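Workshop notebook, small cups, bench 2
Feb 2, 2025

Purpose of the entry: get the cup notes out of loose sheets and into one place before the Heletti order is repeated. Covers stock, residue in the bottoms, bench surface, spacing, storage.

Stock. The cups are the small light blue ones from Kultolum, bought in October as a carton of 100. Flared, wide round rim, narrower base. The supplier sheet gives no wall thickness and no tolerance on the rim. I measured a handful with the calipers and the rim is consistent enough to treat as one size. The base is less consistent. A few rock when pressed at one side of the rim, and those should go in the reject tray and not back in the carton.

Working set is kept small on purpose. Two stand together on the left of the bench and any further piece is handled on the right. The gap between the standing pair should be small but visible from the operator's stool. If the rims touch, the glaze squeaks and we get a rub mark that does not wash off. 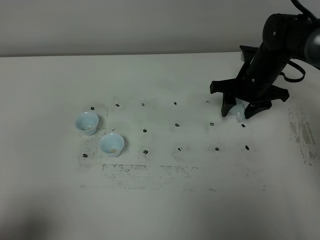

Standing pair at left, third piece at right.

Residue. Several cups from the carton have a small beige or tan spot at the bottom of the inside. I had put this down to tea until a spot turned up in one that had come straight from the packing. Tried so far:

Warm water and dish soap, soaked overnight: no change.
White vinegar, 2 hours: edge of the spot slightly paler, center unchanged.
Baking soda paste, rubbed with a finger: most of it gone on one cup, none of it gone on the next.

The mixed result on the paste suggests we have two different things that look alike. One is a surface deposit and comes off. The other is probably under the glaze and will stay. For sorting purposes a cup gets one paste treatment. If the spot is still there, mark the carton slip "spot, fixed" and leave it in use for bench work. Do not send it to Heletti.

Bench surface. The white top is matte and takes marks easily. The dots are there for spacing and are to be left alone when wiping. The dark speckling is a separate matter and predates the cups. Isopropyl on a cloth lifts the dots along with the dirt, so water only on that area. Redrawing the rows takes most of a morning and the last set came out uneven.
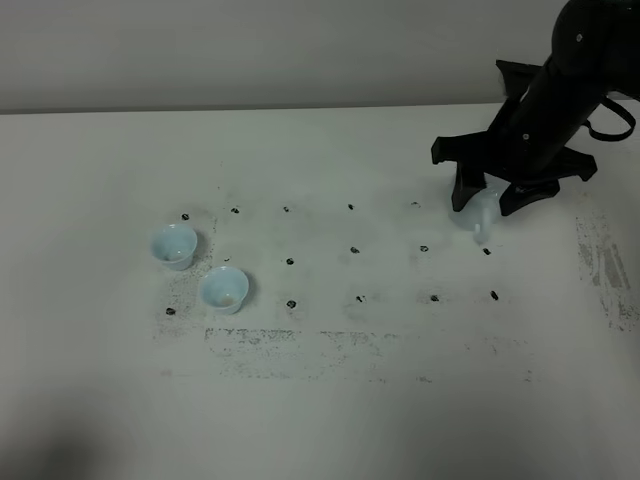

Ionescu wrote back on this point that the speckling is in the coating, that the same batch of tops at Skemilthorpe has it, and that scrubbing only makes the patch duller. The advice was to stop cleaning it and put a sheet of white card down when a clean background matters. Agreed. Card is in the flat drawer. Tape at the corners only, and check that it lies flat before anything is stood on it, as a lifted edge is enough to tip a cup this light.

Light. The top grays off toward the edges, and the shadows fall to the right of the cups. This makes the right side of each rim hard to inspect. Turning the cup is faster than moving the lamp. Rim check is now done as follows: fingertip once around, quarter turn, look, quarter turn, look. A chip can be felt before it can be seen. Two rejects from the last check were found by touch and I still cannot see the fault in one of them.

Color is not reliable at this bench either. The same cup can read quite differently from one position to another.
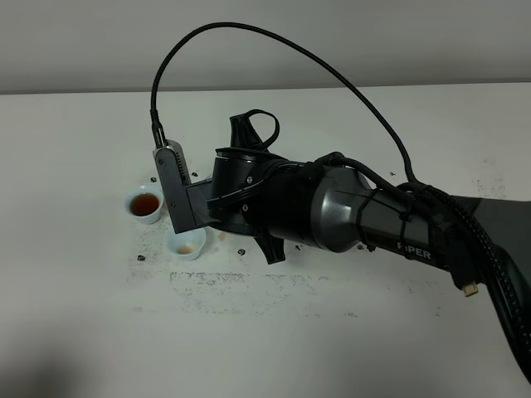

Any color matching therefore goes to the window sill, in daylight, against the Kultolum sample card. I have crossed out the earlier notes that list "white" and "blue" as separate stock. There is only one line and the carton count should be corrected to match.

Storage. Do not nest more than 12. The taper is shallow and a tall stack jams, after which the only way to free it is cold water in the top cup and patience. Paper between each one if they are going back in the carton. Upright on the shelf, never on the rim, because the shelf liner leaves lint on the glaze.

Heletti has asked whether we could check 2,000 of these by hand. At the present rate, no. A reply is owed on that, with the paste results attached.
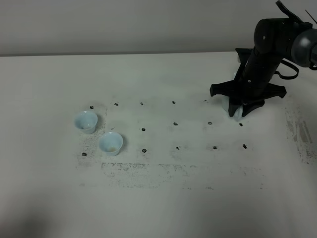
Still to do

Weigh one cup with a fixed spot and one without.
Ask Kultolum whether the spot is known on their side, and whether the October carton was a single firing.
Cut more card to the size of the dotted area.
Replace the label on the reject tray, the ink has run.
Rocking bases: try a feeler gauge on the flat plate, write down the limit we are using.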